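How to route a loose cable on a perforated board

Last updated: July 27, 2021
4 min read

A long cable left lying on a perforated bench board will find its way under whatever you are working on. This page covers how to lay one out, shorten it and hold it down with small metal brackets. It works on any board with a regular grid of holes.

What you need

The cable, a few small angled brackets that suit the holes in your board, soft ties, a strip of colored tape and a pencil. I use hook-and-loop ties from Listside because they come off without cutting. Zip ties are fine if you know the route won't change.

Step 1. Unplug and stretch it out

Disconnect both ends. Lay the cable on the floor in a straight line and leave it while you clear the board. Cable that has been stored in a coil keeps its bends. Ours is 3000 mm long and the board needs less than half of that, so most of the work is dealing with slack.

Step 2. Fix the connector end first

Start with the heavier connector. Put it where it has to be and let the cable leave it in a straight line before the first bend. Obed Amegashie, who wired most of the Kyei bench, leaves a hand's width. If the connector turns when you move the cable, the first bend is too close.

Step 3. Mark the cable

Wrap a short band of tape near the connector end. Red shows up well on white. The band gives you a fixed point to measure from, and you can tell at a glance if the cable has been pulled since you last looked.

Step 4. Lay out the curves before fastening anything

Set the cable on the board in wide curves and put the brackets down near the places where it changes direction. Move things until no bend is tighter than it needs to be. A narrow U in the middle of the run is the usual trouble spot. Open it up by feeding slack toward the free end.
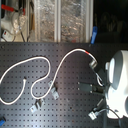
White cable with its red band, and the small silver brackets. 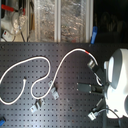

Step 5. Fasten the brackets

Work from the connector outward. Line each bracket up with the rows of holes, tighten it by hand, lay the cable against it and add a tie. Leave the tie loose enough that the cable slides when you push it. Tighten everything at the end.

Step 6. Deal with the slack

Gather what is left into one flat loop and tie it in 2 places. Keep the loop off to the side where you don't rest your hands. Don't fold it.

Thin dark cables should get their own route. Kieran Cropper ran ours along with the white one in June and we had to undo every tie to swap it.

131 shares
2 comments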